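Lundix Wall Shelf – Set-Up Guide
Section 2: Fixing the rail to the wall

Read this section through before you pick up a drill. The sheet in the box says the job takes 18 minutes. We have never managed it in that, and we suggest you set aside an afternoon. This guide was written for buyers who found the sheet too cheerful. It covers the Lundix rail in the standard 1497 mm length and the short 594 mm length.
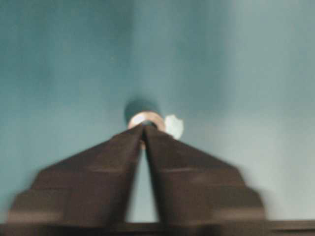
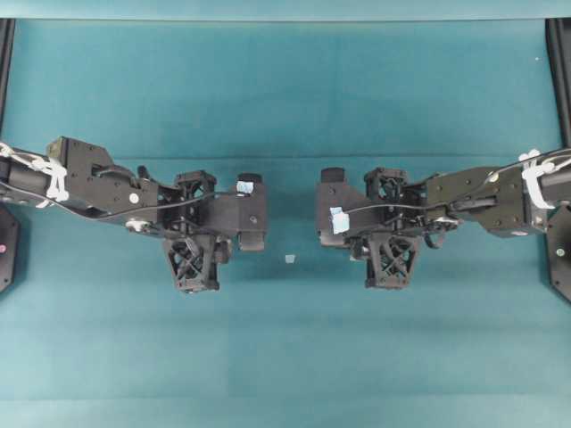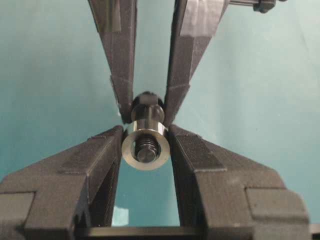
Can I hang the rail on drywall alone, with no studs behind it?
Only the short rail, and only for light things such as paperbacks or spices. The long rail must go into at least 2 studs. The Giton anchors sold beside it in many stores have a big number printed on the pack, but that number tells you very little about your own wall.

2.1 Before you start

You will need a drill, a level, a pencil, a tape measure, a stud finder and a screwdriver that fits your hand. The small hex key in the box is fine for the end caps. Don't try to use it for anything else.

NOTE: The plastic level that comes with the rail is a toy. Check it against a real one, or turn it end for end on the same spot and see whether the bubble agrees with itself. Ours didn't.

1. Lay all the parts out on the floor and check them against the list in Section 1. Do this even if the bag is sealed.
2. Find the studs. Mark both edges of each one, then mark the middle.
3. Run the stud finder over the wall again from the other direction. If the marks don't match, trust neither set and test with a thin nail at a height the rail will cover.
4. Look for outlets and switches above and below your line. Wires often run straight up or down from them, though in older homes they go wherever the last owner felt like putting them.

CAUTION: Turn off the power to the room at the panel before drilling. A stud finder that claims to detect live wires is not a reason to skip this.

2.2 Marking the wall

1. Hold the rail at the height you want and make one pencil mark at the left end.
2. Set the level on top of the rail and bring the right end up or down until the bubble sits in the middle.
3. Mark the right end, then take the rail away and draw a light line between the marks.
4. Stand back. If the line looks crooked but the level says it is straight, your ceiling is probably to blame. Decide now which one you want to match.
5. Mark the screw holes where the line crosses the studs. The slots in the rail are meant to suit "any wall". They don't always, and on the short rail you may hit only one stud. In that case use an anchor at the other end and keep the load down.

2.3 Drilling and fixing

1. Drill a pilot hole at each mark. The bit should be thinner than the screw.
2. Start with the left screw and leave it a little loose.
3. Put in the right screw, also loose, and check the level again.
4. Add the screws in between, if your rail has them.
5. Tighten them all by hand, going from the middle outward. Stop when the rail sits flat.

CAUTION: Do not finish with a power driver. The rail is thinner than it looks and will dent around the slots.

NOTE: The screws in the box are soft. If a head starts to strip, back the screw out straight away and swap it for a better one of the same size. Brorko makes a set that we have used without trouble, although the claim on the label that they will "last a lifetime" is not something we can test.

2.4 Checking your work

1. Pull down on the middle of the rail with one hand, gently at first and then harder.
2. Look along the top edge for a gap between the rail and the wall. A thin gap on an uneven wall is normal. One that grows when you pull is not.
3. Leave the rail empty overnight and tighten the screws once more in the morning.

If the rail moves at all during step 1, take it down and go back to 2.1. Filler, glue and folded cardboard are all popular online and we don't trust any of them.

The brackets made by Coelho fit this rail, but they sit slightly loose – see Section 3 before you buy them.

Section 2 last revised 2 July 2022.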